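Vamero Combat Sports Association
Members' Newsletter, 25 August 2020

Changes to amateur licensing and medical clearance

The Association has completed its review of the amateur licensing rules, and the revised rules now apply to all affiliated clubs. Members who compete in boxing, kickboxing or submission grappling are asked to read this notice in full before entering any event.

An amateur licence will remain valid for 365 days from the date of issue. Licences previously ran to the end of the calendar year, and athletes who registered in the autumn paid the full fee for a short period of cover. Existing licences will be honoured until their printed expiry date in December, after which renewals will be made under the new arrangement.
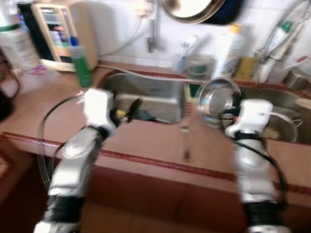 Medical clearance must be renewed at the same time as the licence. The certificate should be signed by a registered doctor and uploaded by the club secretary, who will receive a confirmation by email. Paper certificates handed to officials at the weigh-in will no longer be accepted. An athlete who has been stopped by a blow to the head, in competition or in sparring, must be entered on the suspension register by the club and may not compete until a fresh certificate has been approved.

At the close of the last season the Association had 324 licensed amateurs. Of the clubs which replied to the consultation, Brallell Boxing Club and the Latuheru Academy asked for clearer wording on athletes who hold licences in more than one discipline. Rule 9 has been rewritten accordingly. A single medical certificate will cover all disciplines, but a separate licence fee is payable for each. 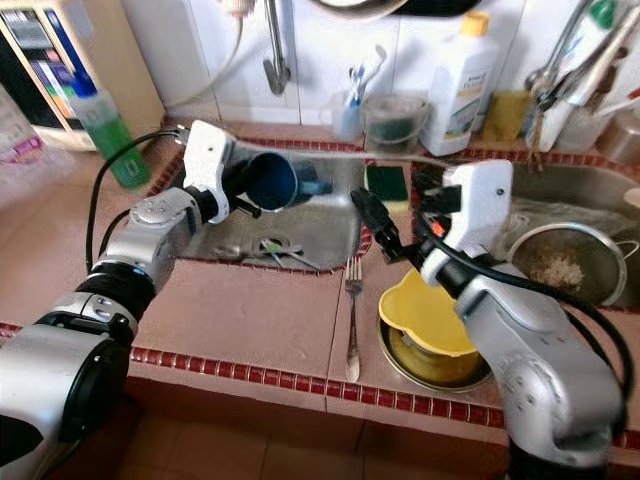
The rules on weight have also been amended. Athletes under 18 may not be matched against an opponent more than 2 kg heavier, and this limit cannot be waived by agreement between coaches. Matchmakers are reminded that the weight recorded on the day is final.

The Korkosov Cup will be the first competition held under the revised rules. Entry forms will be sent to club secretaries once the venue has confirmed its arrangements for spectators. Clubs should not book travel until they have received written confirmation of their bouts.

Questions about a licence or certificate should be sent to the licensing office through the club secretary, quoting the athlete's membership number.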